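The Ekness Schedule
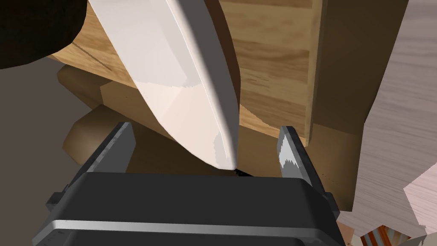
A white knife blade.

The transfer document had 1,269 lines. Impi Rissanen received it in May, in the third week of the drawdown, with a cover note from Plirnport asking that discrepancies be resolved before signature. The note did not define a discrepancy.

She had been the mission's property officer at Ekness for two rotations. The mission itself had been there for 20 years, first to separate the two sides along the river, later to train the river guard, and in its last phase to advise the people who trained the river guard. Each phase had brought its own accounting system. Items entered under the first system carried a letter and four digits. Items entered under the second carried a bar code. The third system had been designed to read both and read neither reliably, so the clerks kept a paper ledger in a steel cabinet, and it was the ledger that people consulted.

The procedure for transfer was as follows. Mission and host representatives stood in front of the item. The mission representative read the line aloud. The host representative confirmed that the item was present and stated its condition, using one of the terms in Annex C: serviceable, repairable, scrap. Both initialed. If the item was absent, the line was struck and a form attached.

The host representative was Captain Väisänen of the river guard. He brought his own pen and a copy of the schedule in which he had already marked 457 lines.

"These are ours," he said.

"They all become yours on signature."

"No. These were ours before. You borrowed them in the first year. The fuel bladders, the bridge sections, the generator at the pump house. My father's unit lent them to you."

Rissanen checked the ledger. The entries were there, under the first system, in a hand that used a bar through the seven. The column headed Source said "local." She could find no loan document, and Annex C had no term for an item that was being given to its owner.

She wrote to Plirnport at 9:40 in the morning. Plirnport answered at 4:15 in the afternoon that the schedule was a political text, agreed at ministerial level, and that its total could not change. A ministerial statement had already gone out with the total in it. She was asked to proceed.

"What happens if I sign?" Väisänen asked.

"You accept them as assistance from the Alliance."

"And the value?"

"It counts toward the contribution reported for this year."

He thought about this and turned to the page with the generator on it. It was a Grestent, the older model with the side-mounted regulator, and the mission had rebuilt it twice. The stator was from another machine. The housing had been repainted in mission colors and then, when the mission changed its name, painted again.

"How much of this is still the one we lent?" he said.

"The frame. Possibly the flywheel."

"Then I don't know what to call it either."

They went down to the pump house and stood in front of it. Rissanen read the line aloud. Väisänen looked at the hour meter, opened the drain, rubbed the oil between his fingers, and closed the drain again.

"Serviceable," he said, and did not initial.

The remaining lines took 6 days. They went through the radio masts, the cold store, the spare axles and the kitchen. At each of the marked items Väisänen stated the condition and left the box empty. Rissanen initialed her side. In the evenings she typed up the results and sent them to Plirnport, where they were logged as partial.

On the last evening she took a blank sheet and drafted an Annex D. It had one paragraph. It stated that certain items in the schedule had been received by the mission from local sources in its first year, that they had been used and maintained, and that they were returned — she considered "restored" and kept "returned" — in the condition shown. It did not mention a total. She listed the line numbers in ascending order and left space for two signatures.

Väisänen read it standing up. He asked her to add his father's unit by name, and spelled it for her.

"They may remove this," she said. "In Plirnport."

"Then send it to them second."

He signed, and then went back through the schedule initialing the empty boxes, at the clerk's desk, with the lamp pulled down. It was nearly two in the morning when he finished. Rissanen ran the copies. One set went in the courier bag, one in his case, and the third went into the steel cabinet with the ledger, which was line 1,269, condition serviceable, key attached.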